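4 min read

Linen room at Paiva House reopens after pipe leak, baskets in, plastic bins out

2024-07-17

The linen room at Paiva House is open again. Shut since the spring after a pipe let go behind the shelving, it took its first loads of clean cloths this week, and residents on the Birivach Street side can stop carrying their washing down two flights to the basement.

The fix itself was not complicated. New section of pipe, new plasterboard, a coat of paint. The wait was mostly for the floor, which had to dry out before anything heavy went back on it. Total bill for the room came to $1,350, less than the house had put aside, and the leftover is going on storage.

That means baskets. Woven ones, dark brown, open at the top, with a slot cut in for a handle. They replace the plastic bins that had been in there for years and had mostly lost their lids. Paiva House bought 16 of them from Trinside, the home goods store on the corner, which knocked a bit off the price for taking the lot.

Each floor gets its own set. Dish cloths and face cloths in one, hand towels in another, pillowcases in a third. Sheets stay on the shelves, too bulky. Table linens for the dining room also stay where they were, top shelf on the left, and the kitchen has asked that people please leave those alone.

The sorting is done at a table now, which is new. Before, it happened on top of the dryers or on the floor or not at all. A basket goes on the table, cloths go in, basket goes on the shelf. Residents who help with laundry had asked for a proper surface at the last two house meetings, and the reopening was the time to do it.

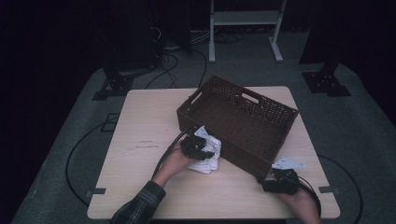 A white cloth at the corner of a woven basket on a light wood table.

There was some back and forth over folding. The old house rule said thirds, then in half, edges in. Plenty of people ignored it. The new sheet, taped up inside the door, says small cloths do not need folding at all and can go straight in the basket. Towels and pillowcases still get folded. Anyone who wants to fold the small stuff is welcome to, the sheet says, but please don't re-do a basket someone else has filled.

Not everybody is happy with that. At the July meeting one longtime resident said unfolded cloths look like a rag pile and take up twice the space. Another said she had folded dish cloths for 40 people for most of her life and was glad to be done with it. The vote to keep the new sheet passed easily and the matter is to be looked at again in December.

The wicker also got questions. Will it snag, mainly. Trinside told the house the weave is fine enough for cotton, but knits and anything with a loose thread should go in with a liner. Liners are on order. Until they come, an old pillowcase laid in the bottom works OK. The baskets can be wiped with a damp cloth but should not be soaked or left under the sink, and they should not go on the radiator to dry.

Damp cloths should stay out of them too. This came up more than once. If it feels even a little wet it goes back in the dryer or over the rail - not in the basket, not under the dry ones. The musty smell in the old bins was put down to just that, and several bundles had to be thrown out when the room was emptied after the leak. Others were washed twice and saved.

The rest of the clear-out turned up more than expected. Curtains from the old lounge. A bag of single socks. Three tablecloths with the Pliltuso label, from when Pliltuso Laundry did the washing for the whole building, still in decent shape and now back in use in the dining room. Unclaimed towels were offered around first and what was left went to the animal shelter, which said it can always use more.

Paiva House does all of its own washing these days, up to 3,000 pieces a month by the laundry log, with the small cloths making up the bulk of it. The kitchen alone goes thru a stack every day. Having them sorted by floor should save the morning shift a lot of walking, the house office said, and should put an end to third floor running out while second floor has a surplus.

Hours for the linen room are the same as before the leak, mornings from 8 until noon and again after supper. The key is at the front desk. Sign it out, sign it back in. The basement machines will stay on for overflow and for large items such as blankets, which should not be brought up to the linen room as there is no where to put them yet.

Extra shelving is being priced. The office has asked for a unit with six shelves, open at the front so the baskets can slide out by the handle slot, and hopes to have it up before the cold weather bedding comes out of storage. Labels for the baskets are still to come as well. For the moment it is masking tape and marker, and residents are asked not to swap the tape between floors.

Lost items from the clear-out are in a box at the desk until the end of the month. That includes the socks.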